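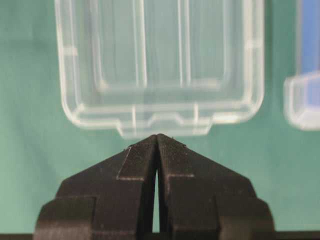 *Fig. 1. Envase transparente sobre superficie verde azulada. Se aprecian los dos nervios paralelos del compartimento interior y la lengüeta escalonada. A la derecha, parte de un segundo envase.*

# Acta de la reunión de seguimiento: envases transparentes para piezas pequeñas

**Fecha:** febrero de 2022
**Lugar:** almacén de Wirkville, sala de preparación
**Preside:** Anahera McAlister
**Asisten:** responsables de Almacén, Compras, Calidad y Preparación de pedidos
**Excusa su asistencia:** responsable de la planta de Futholm
**Acta redactada por:** Calidad

## 1. Acta anterior

Se aprueba el acta de enero con una corrección en el punto 4: donde dice «tapas» debe decir «cierres». Queda pendiente el plano acotado que se solicitó al proveedor Henare.

## 2. Descripción del envase y nomenclatura

Calidad informa de que en los partes de incidencia se emplean nombres distintos para una misma zona del envase. En Preparación se llama «pestaña» tanto al saliente central como a los escalones laterales, y dos partes de enero tuvieron que devolverse por esa causa. Tomando como referencia la fig. 1, se acuerda la siguiente nomenclatura:

- **Pared exterior:** contorno aproximadamente cuadrado, de esquinas redondeadas.
- **Compartimento:** rebaje interior rectangular, delimitado por el segundo reborde.
- **Nervios:** los dos resaltes paralelos del compartimento. Se designan izquierdo y derecho, siempre con la lengüeta orientada hacia el operario.
- **Muescas laterales:** una en cada pared, a altura similar.
- **Lengüeta:** saliente escalonado del lado inferior, con rebaje central poco profundo.

Compras pregunta si la lengüeta debe denominarse «cierre» en los pedidos. Se decide mantener «lengüeta» hasta recibir el plano de Henare y confirmar su función.

## 3. Resultado de la revisión de entrada

Se revisaron 181 unidades del último suministro. Fueron rechazadas 11: nueve por fisura en la base de la lengüeta y dos por rayado profundo en el fondo del compartimento. No se registraron defectos en los nervios ni en las muescas.

Almacén señala que las fisuras se concentran en las cajas inferiores del palé. Calidad considera que el dato no basta para atribuirlas al transporte y pide que en la próxima entrega se anote la posición de cada caja antes de abrirla. Se acepta.

Las unidades rechazadas se conservan en la estantería de cuarentena, con etiqueta roja, hasta que Henare responda a la reclamación.

## 4. Superficie de inspección

Almacén plantea el problema de distinguir el contorno de un plástico incoloro sobre las mesas claras de la sala. Sobre la superficie verde azulada mate, los bordes se leen como líneas blancas y el fondo del compartimento apenas modifica el tono de la base. Calidad advierte de que en los puntos donde se superponen dos caras de plástico, como la lengüeta, la línea aparece doble y puede confundirse con una fisura. En caso de duda, la unidad se girará y se observará por el reverso.

Se acuerda:

1. Usar fondo verde azulado, sin brillo, en todos los puestos de inspección.
2. Dejar separación visible entre envases contiguos. No se inspeccionarán unidades en contacto.
3. Retirar los fondos blancos antes de la próxima entrega.

## 5. Almacenamiento y etiquetado

Se discute la posición de la etiqueta. Preparación propone la pared opuesta a la lengüeta; Almacén prefiere un lateral, por debajo de la muesca, para leerla con los envases en estantería. Se hará una prueba con ambas posiciones en el pasillo 9 y se decidirá en la próxima reunión.

No se apilarán envases llenos hasta disponer de un ensayo de carga. Los vacíos se guardarán en su caja de origen.

## 6. Pedido siguiente

Compras presenta la propuesta de 900 unidades destinadas al proyecto Plurnix, con entrega repartida entre Wirkville y Futholm. Calidad se opone a confirmar el total sin respuesta a la reclamación. La presidencia resuelve autorizar el pedido, condicionando la expedición a la recepción previa del plano acotado y del informe sobre las fisuras.

## 7. Tareas

| Tarea | Responsable |
|---|---|
| Reclamar el plano y el informe a Henare | Compras |
| Actualizar el formulario de incidencias con la nueva nomenclatura | Calidad |
| Sustituir los fondos blancos | Almacén |
| Prueba de etiquetado en el pasillo 9 | Preparación |
| Remitir copia del acta a Futholm | A. McAlister |

## 8. Ruegos y preguntas

Preparación solicita paños que no dejen pelusa para limpiar los envases antes de la inspección. Compras consultará existencias. Almacén pide que la fig. 1 se coloque impresa junto a cada puesto, con los nombres del punto 2. Se aprueba.

Se levanta la sesión. La próxima reunión se convocará cuando se reciba la documentación de Henare.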